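Notebook – play kitchen table, Saturday, April 6, 2019

Went over the toy food and dishes on the white table with Reshma. The aim is one set that can be put out and put back the same way every time. The big lavender plate goes near the back, with the banana on one side and a strawberry on the other. The second strawberry and the orange slice stay together at the near end.

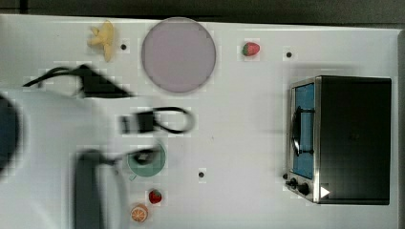
Last changed: April 2019 by B. Motaung

The Isah list still says one strawberry. It should say two. Crossed it out and wrote it in by hand, typed copy to follow.

Dishes next. The Jaltitz box has room for the plate and bowls if they go in flat, but the pan has to travel separately. I want the cooking things stored as one group, and the strainer tray with the rows of tiny holes belongs in it, along with the pan and the sage-green spatula. Ketchup goes with the food – Reshma had it under cooking, we agreed to move it. 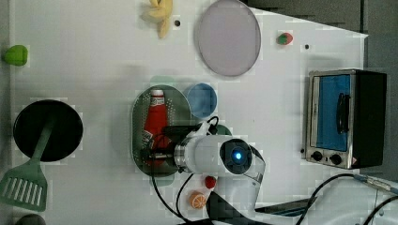 Labels are the weak point. The old ones from November are peeling at the corners and the ink has gone brown. Reshma wants the name of each item on the shelf and nothing on the toy, so the red ketchup bottle would keep only the white label it has now. Fine by me. Ordered a roll of 200 from Tutport. 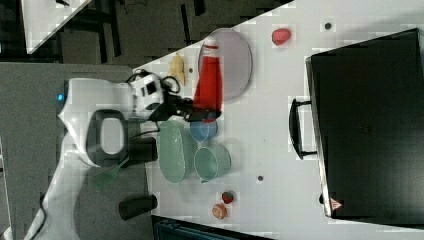 Do the bowls stack?
Only with a cloth between them, otherwise they stick.

Still to do: retype the list, find the lid for the Jaltitz box, ask Brondeo about spare plates.

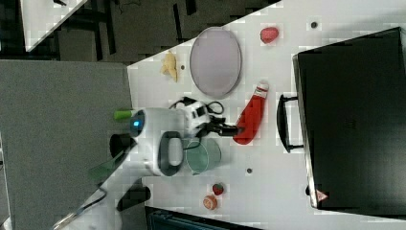

Large plate, strawberries and bowl on the white table.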